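Home robots in practice > Rules and standards
Thread: Starting state for the "tidy the sofa" task, how strict?

gert_dp
30 June 2019
Hello all. English is not my first language, so please ask if something is unclear.

We are writing the house rules for our tidy-up trials at Kakex. The task is simple: one pillow lies on the floor, the robot puts it back on the sofa. The trouble is what we call a valid start. My draft says:

1. Only the pillow for the task is on the floor. Other pillows stay on the sofa.
2. Both hands are open and touch nothing when the trial begins.
3. No person stands inside the marked area while the arms have power.
4. The operator says the trial number aloud before the first motion.

Beatriz Macedo, who reviews our procedures, wants a fifth rule: the pillow must lie flat. I do not agree with her. In a real home a pillow falls as it wants, and often it leans on something.
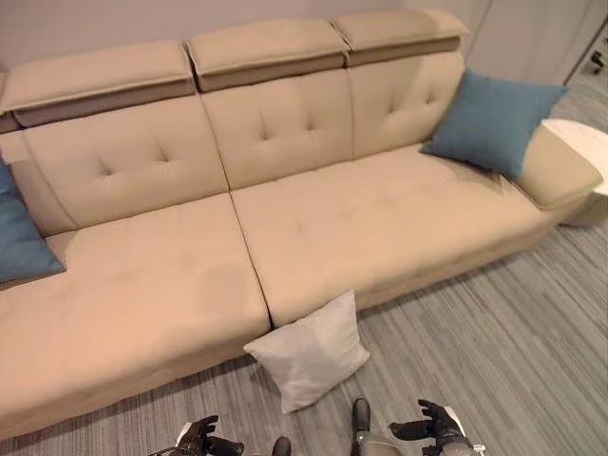

If we permit only flat pillows, we train for a living room that does not exist. But I understand her worry about repeatability. What do others do?

zodwa_p
I am with Beatriz on this one. At Clivon we let operators place objects "naturally" and after 1000 trials we found that each operator had a favorite position. So the variety was much smaller than we believed. A fixed start is boring, but you know what you have.

unathi.c
Zodwa, this is an argument for writing down the position. It is not an argument for flat. You can keep a list of permitted starts (flat, leaning on the sofa front, half under the table) and draw one by lot before each trial.

zodwa_p
Yes, if people really follow the lot. Ours did not.

lindiwe_m
A different point. Rule 2 is too weak for me. "Touch nothing" can be one finger-width from the fabric. We require a clear gap to every surface, and we check from the side, not only from the head camera. From above it is easy to misjudge the height of a hand.

Also please add the stop button to rule 3. The person who holds it should do no other job during the trial.

gert_dp
Lindiwe, thank you, both are accepted. For the gap I will write 40 mm, unless somebody has a better number.

Unathi, I like the lot. I will propose it to Beatriz with 2 leaning positions to begin.

unathi.c
Please record the drawn start in the trial log before the robot moves. If it is filled in afterward, people write what they remember.

zodwa_p
I still think you will regret the leaning ones, but the log would convince me more than the lot does. Post your sheet when it is ready?

gert_dp
I will. The draft goes to Beatriz first.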